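Mareldale Allotment and Garden Society
Minutes of the general meeting, 2020-03-10
14 comments | 37 shares

Present: Vilho Eskola (chair), Tuulikki Nieminen (minutes), Oskari Niskanen, Aleksi Laaksonen, Francine Chisholm, and a very good turnout of plot holders, some of whom had to stand by the coats until we found the extra bench.

Vilho opened the meeting and thanked everybody for coming out on such a wet evening. He gave a special welcome to the new families from the Zenusstead side, who have taken over the lower plots by the ditch and have already made more of them than most of us managed in ten years (he included himself in that, and there was some laughter from people who have seen his beans).

1. Minutes of the February meeting
Read and agreed, with one correction. It was Oskari who offered the loan of his tiller, and it was Aleksi who offered to fix it afterward. The two had been written the wrong way around. Sorry, both!

2. The water line
Aleksi reported that the new pipe has now been laid as far as the old pear tree and that the trench has been filled in behind it. The total so far is $337, which leaves us inside the $500 we set aside for it. He would dearly like to carry on to the top gate before the planting rush, and he has a price of $225 from Hultex for the remaining pipe and fittings. That would take us over by a little, and there was a long and good-natured talk about whether to wait for fall. Francine pointed out that the top plots went without for most of last July and that carrying cans up that slope is no joke with bad knees. It was put to a show of hands and passed, with 2 against. Vilho thanked the two for speaking up, and said they would be first in line for a turn with the hose.

3. Seed order
The Sinaga catalog order has arrived and is on the shelf in the shed, sorted by surname. The yellow onion sets were out of stock and red ones came in their place. Anybody who would prefer their money back should speak to Tuulikki by the end of the month. Oskari asked if there was any chance of the purple carrots that did so well on plot nine, and Tuulikki said she would write and ask. There are also a great many spare lettuce packets, so please do help yourselves.

4. Compost
The left-hand bay is ready to use and smells lovely, or at any rate Francine says so. The middle bay is still too fresh and should be left alone. A reminder once again that cooked food does not go in any of the bays, however small the amount, and neither do tea bags with the plastic kind of mesh.
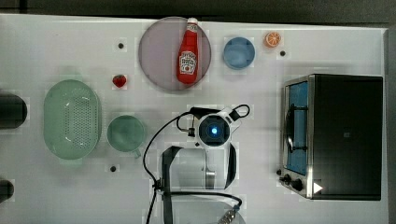
5. The spring supper
Francine has taken on the supper again, bless her, and this year she would like it to be built around what people still have in their cellars and freezers: squash, potatoes, leeks, the last of the jam, and whatever else comes up out of the dark. She will make two big pots of soup and asks the rest of us for bread, pickles and puddings. There was a lively exchange over whether bought sauces should be allowed on the table. Oskari held that a supper given by people who grow their own tomatoes ought not to have a red ketchup bottle with a white cap anywhere near a plate, and Francine answered that the children will eat her potato cakes with it and will not eat them without it, so it stays. Aleksi then offered six jars of his green tomato chutney, to keep the peace, and this was gladly accepted. Please bring your own bowl and spoon, and write your name on the bottom.

6. Fence and rabbits
The rabbits are back. Vilho walked the whole of the east fence last week and found a gap behind the nettles wide enough to get his boot through. He has stuffed it with chicken wire for now. A proper repair will need three or four pairs of hands and a dry morning, so if you can spare one, put your name on the sheet by the door.

7. Any other business
Tuulikki has a green wool hat and one left glove that were found on the bench by the rain barrels. The shed key has been turning stiffly again, and Aleksi will bring some oil. One of the new plot holders asked whether bees might be kept on the far strip, and there was so much interest in this that it will have its own place on the agenda next time.

Vilho closed the meeting and people stayed on for coffee and Oskari's rhubarb cake.

Minutes taken by Tuulikki Nieminen

Share this page | 14 comments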